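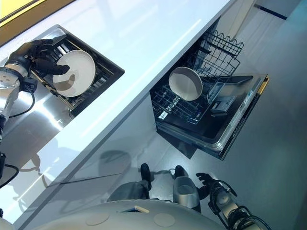 How should bowls be placed in a dishwasher so that they come out clean and drained?

Stand each bowl among the tines of the rack at an angle, with the inside facing towards the spray and tipped slightly downward, and leave a clear gap between one bowl and the next.

Kitchen Care Sheet: Bowls, Racks and the Sink
Prepared by the Household Services Section, Lapiņa Residences

This sheet applies to residents' kitchens and to the shared kitchens on the ground floor. It replaces the sheet issued in November. Residents who have a different model of dishwasher should follow the manufacturer's booklet wherever it departs from the advice given here.

Before loading

Scrape food into the organics bin. Bowls do not need to be washed beforehand, but rice, porridge, egg and melted cheese should be loosened with a spatula or a brief rinse under the cold tap. Starch that has been left to dry overnight is seldom removed by a short cycle. If the machine will not be run until the evening, use the rinse-and-hold setting.

Check the underside of each piece for a dishwasher mark. Hand-painted ware, bowls with a metallic trim and anything that has been glued should be washed by hand. Crazed glaze admits water, and a crazed bowl may feel hot in the microwave afterwards. Such bowls should be retired from food use.

Pull the lower rack fully out before loading. A rack that is only half extended encourages people to drop items in from above, and most chipped rims reported to this office are the result of one bowl being lowered onto another.

Placing bowls in the lower rack

Wide, shallow bowls are the most awkward shape in the household. They are too deep for the plate rows and too broad for most upper racks. The following arrangement has been found satisfactory in our kitchens.

Begin at the back and work forward. Rest the foot of the bowl against one row of tines and let the rim sit in the row in front. The bowl should lean without rocking. If it rocks, move it one row along or turn it a little until it settles.

Leave an empty row between deep bowls. Shallow ones may be placed closer, provided that no bowl shelters the inside of its neighbour.

Do not lay bowls flat with the hollow upward. They fill with grey water during the cycle and will have to be washed again.

Where the rack has folding tines, lower one bank only. Mixing bowls and saucepans may then be placed face down on the folded side while cereal and pasta bowls stand on the other.

Spin the lower spray arm by hand before closing the door, and check the upper one as well. A handle or a long spoon projecting through the bottom of the rack will stop the arm and leave one side of the load unwashed.

The upper rack is intended for cups, glasses and small dessert bowls. Plastic containers also belong there, as the heating element in many machines is located at the base of the tub.

Detergent and rinse aid

The dispenser on the inside of the door must be dry when the powder or tablet is put in. A damp compartment causes the detergent to cake, and the lid may then fail to open. Wipe the compartment with a dry cloth once a week.

Make sure that nothing tall stands directly in front of the dispenser. A large bowl or a chopping board at the front of the lower rack can hold the lid shut for the whole cycle — a tablet found undissolved at the end is the usual sign.

Top up the rinse aid when the indicator shows low. Cloudiness that wipes away with vinegar is mineral scale, and a higher rinse aid setting will generally reduce it. Cloudiness that does not wipe away is etching and cannot be reversed.

Unloading and draining

Allow the load to stand for 35 minutes with the door slightly ajar. Unload the lower rack first, so that water lying in the hollows of cups above does not fall onto clean, dry bowls.

Bowls that are still wet around the foot should be moved to the draining rack and left tilted. Stacking damp bowls in a cupboard leaves rings on the glaze and, in the warmer months, a stale smell. Mr. Sotomayor of the Dovholm building recommends keeping a folded tea towel on the counter for the feet of bowls only, and this practice has now been adopted in all shared kitchens.

Using a draining rack in the sink

A rack with parallel slats that sits inside the sink keeps drips off the counter and is well suited to a small kitchen. Residents are asked to observe the following points.

Lift the rack out each evening and rinse beneath it. Food particles gather under the ends of the slats, where they cannot be seen from above.

Dark racks do not show scale until it is thick. Soak the rack once a month in warm water with a cup of white vinegar, then scrub along the slats with an old toothbrush.

Do not pour boiling water from pasta or vegetables through a coated or plastic rack. Remove it first.

Keep raw meat and its packaging out of the sink while clean dishes are draining there.

Caring for glossy counters and cabinet fronts

Glossy white surfaces show streaks readily. Use a soft cloth, warm water and a small amount of dish liquid, then dry at once with a second cloth. Cream cleansers and the rough side of a sponge will dull the finish. Wipe the cabinet fronts beside the dishwasher after each steam-heavy cycle, paying attention to the underside of the counter above the door, where condensation collects and may lift the edging.

Drips on a smooth floor are a slip hazard. Close the dishwasher door whenever the task is interrupted, even briefly. An open door sits at shin height and is easily missed by a person turning from the sink.

Monthly maintenance

Remove the filter, rinse it under the tap and brush the mesh. Clear the holes of the spray arms with a wooden toothpick. Wipe the door seal, including the lower corners. Run the machine empty on its hottest cycle with a cleaner suited to the local water. This takes up to 144 minutes on the older machines in the Prernel wing.

Reporting faults

Racks with exposed metal at the tips of the tines should be reported, as rust will mark light-coloured bowls. Replacement tine caps are held by Ona Pētersons at the Household Services counter, Room 26. Leaks should be reported to Dae-han Min without delay, and the machine should be left off until it has been inspected.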